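Parnach Sill & Trim Enamel, Dark Gray
Interior paint for window sills, casings and baseboards

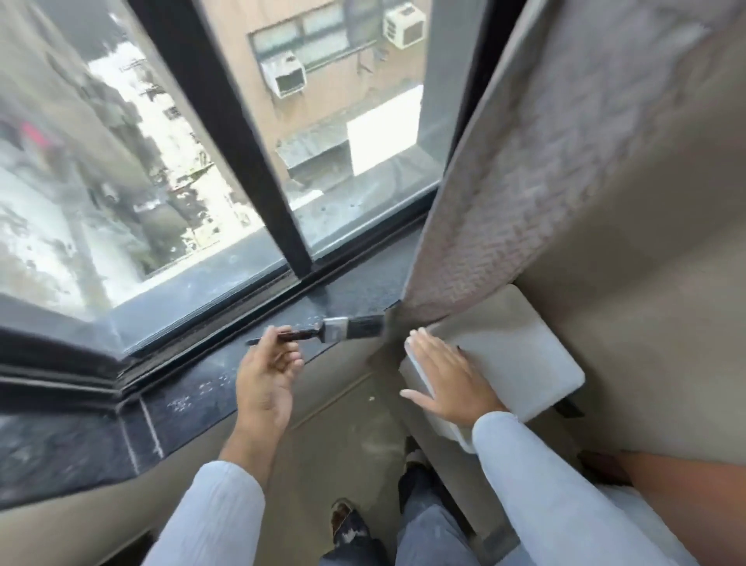

Window sills take more abuse than walls do. They get sun, condensation, plant pots and elbows. Parnach Sill & Trim is a water-based enamel that levels out as it dries and holds up to wiping once it has cured. It goes over old paint, primed wood, primed plaster and most masonry sills.

Sizes
800 ml can
Also sold in a 9-liter pail for whole buildings (order by phone)

Preparing the sill
Scrape off flaking paint and old drips, then sand lightly. Vacuum the dust out of the corners and the window track. Fill open seams with Vulter acrylic filler and let it set overnight. Bare masonry needs one coat of primer.

Applying
Stir well. Use a small flat brush along the wall and the window frame, and a foam roller on wide, open stretches. Where the sill meets a finished wall, hold a flat shield or a piece of stiff card against the edge and keep wiping it clean. Work toward yourself on bay windows and do the angled corners first.

Recoat after 4 hours. Two coats are enough over a similar color. Keep objects off the sill for three days. Full hardness takes two weeks.

Cleanup
Soap and water while the paint is wet. Dried spots on glass come off with a razor scraper.

Price
800 ml: 1,170
Brush, shield and roller set: 600

Orders placed on weekends ship on Monday. For color matching or pail orders, ask for Khadija Nasr at the Santoro counter.

Page updated 8 March 2026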